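The Thirteenth Room

By the time the Monday people came in, Juniper Whitfield had already eaten her lunch, which tells you something about her hours and something about her patience. She had the Brelline house open on the big screen in the back office at Prultix, and she was running the bathroom job again, from the top, the way her grandmother used to redo a hem.

"Run 165," she told Cabrera when he wandered over with his coffee. "Watch the left arm."
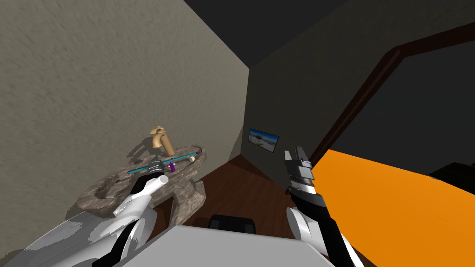 The left arm at the stone sink, with the right one raised and open.

They watched it together. The left gripper had hold of the teal rod, and the job was to lift it off the sink and bring it round so the right hand could take the other end. It was a small enough thing to ask. The right hand was supposed to wait, and for 4 runs out of five it did wait, as politely as a boy at a church supper. On the fifth it went off on its own toward the wall and kept pushing, as if the room had another few inches in it that only it knew about.

"Nothing's broken, though," said Cabrera kindly. "It's a pretend wall."

"It's a pretend wall now," said Juniper. "In April it's Mrs. Fudinach's wall, and Mrs. Fudinach is going to be standing next to it in her slippers."

He had no answer to that, so he pulled up a chair – the bad one, with the short leg – and they went through the stop log line by line. The force limit should have tripped the moment the arm met anything solid. It had tripped in twelve of the practice rooms. In room 13, this one, it came three seconds late, and three seconds is a very long time to be leaned on by a machine.

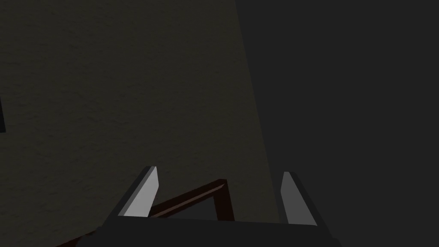
Juniper had always believed that a fault likes company, and that if you found one careless thing you ought to look under it for another. So she stepped through the wrist view slowly, with her chin in her hand. There were the two fingers spread wide with nothing between them, and past them the corner of that reddish-brown frame, and the rough wall close behind. She stopped there.

"Cabrera, which list is the frame on?"

He scrolled for a good while. "Soft furnishings," he said at last. "With the curtains and the towels."

"So it thinks it can push."

"It thinks it can push," he agreed, and put his coffee down.

She wrote it up before she changed a single line, and she pulled the April date off the board herself, and then she rang Mrs. Fudinach, who said that was quite all right, dear, she had managed her own bathroom for this long, and would they still come by for cake?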